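Setting up a small robot arm to move cutlery and bowls at home

These notes cover the second stage of the Pakia build: taking a finished arm and getting it to pick things up in an ordinary room. They assume the arm is assembled, the joints turn freely by hand with the power off, and the gripper opens and closes from the test page of the Idik control software. If any of that is not true yet, go back to the assembly notes first.

What you need

The assembled arm with its two-finger gripper
Two folding tables of the same height
A fork, a spoon and a shallow bowl
Printed markers on white paper or card
A long extension lead
The Idik software, with a project folder already made

Placing the tables

Put the tables side by side with the arm close to the near edge of one of them. Open both and push down on the corners. If a table rocks, turn it round or move it until it stops. A floor tile that sits slightly proud is enough to throw the gripper off by the thickness of a spoon handle.

Leave a gap between the tables only if the arm never has to cross from one to the other with something in its fingers. I left a gap on the first try and lost a fork down it.

Run the mains lead along the floor on the side where you do not walk. Keep the arm's own cable slack enough for the wrist to turn fully both ways. Move each joint slowly to its limits by hand and watch the cable as you do it. If it goes tight anywhere, give it more slack and tie it again further down.

Setting the markers

The software finds the table from printed markers. Print them at full size with page scaling turned off, measure one side with a ruler, and type that figure into the setup page. Mine are 60 mm. Fix them flat along the far edge of the table, where the arm will not sweep over them. Use matt paper, as gloss tape across the print gives bad readings under a ceiling light.

Patterned table tops are fine as long as each marker has a plain white margin. 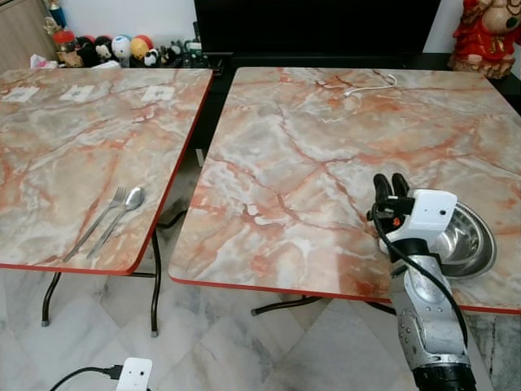
Do I need to bolt the arm down for this?
A pair of screw clamps is enough for light things like cutlery, provided you keep the speed at the lowest setting.

Teaching the first pick

Start with the bowl. It is easier than the cutlery because the fingers can close on the rim from above and a small sideways error does no harm.

1. Set the speed to the lowest value and keep one hand near the power switch.
2. Drive the arm until the fingers are over the rim, one inside and one outside.
3. Lower it in small steps. Stop 2 mm short of the table top.
4. Save this position as "bowl down".
5. Raise the arm straight up, clear of everything, and save that as "bowl up".
6. Play the two positions back with the gripper open.
7. If the path is clean, add the close command after "bowl down" and play it again.

Polished steel is slippery. If the rim slides, fit the soft Joo finger pads or wrap each finger in one layer of rubber tape. Do not raise the grip force to make up for bare fingers, as the motor will heat up and cut out.

Moving on to the fork and spoon

Lay them parallel, with enough space for a finger on either side of each handle. Turn the wrist to match the angle of the handle before you lower the arm. Pick at the balance point, which on a spoon is nearer the bowl than you might expect.

Saving your work

Idik keeps positions in memory until you export them. Export after every good run. The Flunska viewer will open the same file and draw the path, and it will not load more than 2,222 points, so trim the waiting time at the start of each recording.

Switch off at the wall before you fold the tables away.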